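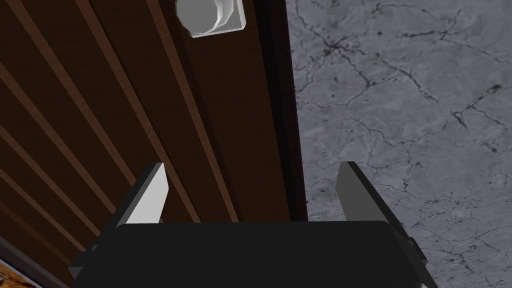 After a week on the door tasks, one tester at Grostevent wrote in the shared log that the wide hand "lets you be a bit sloppy on the way in and still come out with the knob," and asked whether the wrist camera could be moved back a little before the next round. The camera has since been moved, and the results of both rounds are being released today.

**PRETODSTEAD, 2022-04-29.** Grostevent has finished its first full side-by-side trial of two parallel-jaw grippers, two arm controllers and two wrist camera positions, all run inside a simulated kitchen. The results, the scene files and the complete set of trial logs are free to download and reuse, and we are very happy to get them out the door!

The trial compared the Fivberg Wide and the Fivberg Narrow, a pair of two-finger grippers that share the same palm model and differ in how far the fingers open and how thick the fingertips are. Each one was driven by our older position controller and by Sauerland, the compliant controller our team has been building for the past year and a half. Sauerland lets the arm give way slightly when a finger touches something, and we wanted to know how much that would help on ordinary household jobs like getting hold of a cabinet knob or coming down close to a countertop.

## How the trial was run

Each gripper did 200 attempts, for 400 in all. Half of each gripper's attempts used the position controller and half used Sauerland. The attempts were spread over 40 kitchen layouts, so every layout was visited ten times. Cabinets, counters and walls kept their general style from one layout to the next, but heights, gaps and the starting pose of the arm changed.

There were two kinds of task. In the door task, the gripper had to approach a cabinet knob, close on it and pull the door open to a set angle. In the surface task, it had to come down toward a stone countertop at a slant, stop short of the surface, slide along parallel to it and back away without the fingertips touching. The surface task has no object in it at all. It sounds dull on paper, and it ended up being the one everybody on the team wanted to watch, since small errors in the camera setup show up there right away.

An attempt counted as a success only if it finished inside the time limit with no contact outside the allowed parts of the fingers. We were strict about this. A door that came open because the palm bumped it and the finger happened to hook the edge went down as a failure, and there were a few of those.

## What we found about the hands

The Wide was the better choice on doors, and by a comfortable margin. With its fingers spread, it could arrive off center and still close around the knob. The Narrow needed a straighter approach and was more likely to meet the knob with a fingertip and push the door shut again. When the Narrow did get hold, though, it held well, and it slipped less during the pull.

On the surface task the order flipped. The Narrow's thinner tips were easier to keep clear of the stone when the wrist was tilted, and it could work at steeper angles. The Wide tended to dip its lower fingertip first. A slower final approach fixed most of that, at the cost of a longer run.

We would not call either hand the winner. If your work is mostly handles and knobs, start with the Wide. If you are working low over counters and shelves, try the Narrow first and give it a careful approach path.

## What we found about the controllers

Sauerland helped with both grippers, and it helped the Narrow on doors most of all. With the position controller, a slightly wrong approach stayed wrong: the arm kept pushing to its target and the knob ended up outside the fingers. With Sauerland, the wrist shifted when the first finger made contact and the second finger often came around on the far side.

It was less useful over the countertop. The surface task is about avoiding contact, and a controller that reacts to contact has little to do until something has already gone wrong. We also saw a slow wobble at the start of some Sauerland runs. The wobble settles, but it eats time, and in a few attempts it used up enough of the limit to turn a clean run into a late one. We know which gain is responsible and have left it alone in this release, so that anyone repeating the trial gets the same behavior we did.

## What we found about the cameras

The first camera position sat close behind the palm. It gave a big view of the fingers and a small view of everything else, and in the last part of a door approach the knob would drift toward the top of the picture or leave it. The second position sits farther back and tilts down a few degrees more.

For doors, the second position was plainly better. For the surface task we expected the same and did not get it. Pulling the camera back made the fingertips smaller against the stone, and the distance estimate got noisier. Veined marble was the hardest finish in the set. Thin dark lines crossing behind a dark fingertip confused the edge finder, and it sometimes locked on to a vein instead of the finger. Brightly lit finger faces gave it far less trouble. Plain finishes gave it almost none.

Our advice for now is to keep the marble in any test set you build. It is a rough customer, and a camera setup that copes with it will probably cope with the rest of the kitchen.
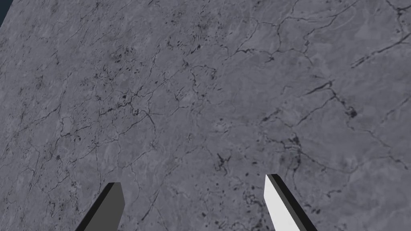 ## What is in the release

The download contains:

- scene files for all 40 kitchen layouts, including the door and surface tasks
- models of the Fivberg Wide and Fivberg Narrow, with finger spacing and tip thickness left editable
- both controllers, with the settings used in the trial
- both camera positions, saved as separate mounts so they can be swapped in one line
- logs for every attempt, with joint positions, contact events and the pass or fail mark
- wrist camera frames for every attempt, failures included

Each log is resampled to 2,048 time steps, so runs of different lengths can be laid over each other without extra work. The original timestamps are kept in a second column for anyone who needs the real speed.

We had a long talk about the failures and decided to ship them all. They are the part we learned the most from, and we think other teams will get good use out of them too. A short text note goes with each failed attempt. Some of the notes are better than others (the early ones tend to say "missed" and leave it there), and corrections are welcome.

## Known limits

All of the trial took place in simulation. Friction at the fingertips is a single value per gripper, and the knobs do not flex or come loose. The doors swing freely, with no magnet or catch. We expect the door scores to drop on hardware, for the Narrow more than the Wide, and we have not tested that yet.

Lighting was also kept even and soft throughout. Glare on polished stone is on our list.

## What comes next

A second round is planned for July. It will add drawers, a third finger shape with a padded tip, and a run of door tasks on real hardware at our Pretodstead lab. We also plan to try both camera positions at the same time, with the controller picking whichever gives the steadier estimate.

Teams that would like their own gripper included can send a model and a short description of its opening range through the contact form on the Grostevent site. Any parallel-jaw design that fits the Fivberg palm mount can go straight into the existing scenes. Other designs need a little adapting, and we are glad to help with that.

## About Grostevent

Grostevent builds and tests control software for robot arms working in homes and small kitchens. The company is based in Pretodstead and develops the Sauerland controller.

Press contact: Grostevent press desk, Pretodstead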